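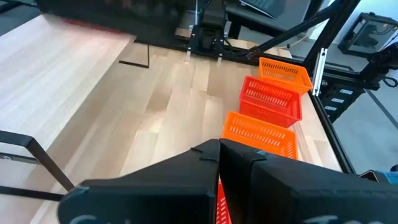 ## July, 16:00ish – the one where the left arm forgot where the shelf was

Basket sorting on the Hotach cell, run 17 of 21. Job is dull by design: pick from the baskets lined up at the right side of the table, put things on the raised board, repeat until Shaohua is happy or retired.

Runs 1 to 16 fine. On 17 the arm came in over the board too low, caught the front edge and kept pushing, in the calm way it does everything. Force limit should have tripped. It did not. Brendan hit the e-stop, and the board had shifted on its legs by then. No people inside the cell, nobody hurt, one scuffed fingertip.

**What we know**

- Shelf height in the config was the old one. Somebody raised the board and wrote it on the whiteboard, where the robot does not look. (It was me.)
- Force limit was set to 200 N. That is the value from the Jirkumska demo, when we wanted it to stop complaining. It stopped complaining.
- Log shows contact, then a steady climb, then Brendan.
- Baskets never moved. Best-behaved hardware in the building.

**What we don't know**

Why the planner accepted the path at all. Shaohua Peng thinks the collision model for the board loads late and the first plan after a restart goes out without it. I think he's right, mostly from how annoyed he looked. We did restart before 17, so it fits.

**Done so far**

1. Limit back down to the default. Sticky note on the monitor and, this time, also in the config.
2. Board re-measured, number entered, Brendan Dolan read it back to me.
3. Fingers swapped for the spare pair. Scuffed one is in the drawer – please don't refit it.

**Before anyone runs 18**

- Cold restart, dump the planning scene, check the board is in it.
- Slow approach to the shelf with a hand on the e-stop.
- Ask Erkthorpe if their cell does the same thing. They're on the same build.

Brendan wants the whiteboard taken down. Under discussion.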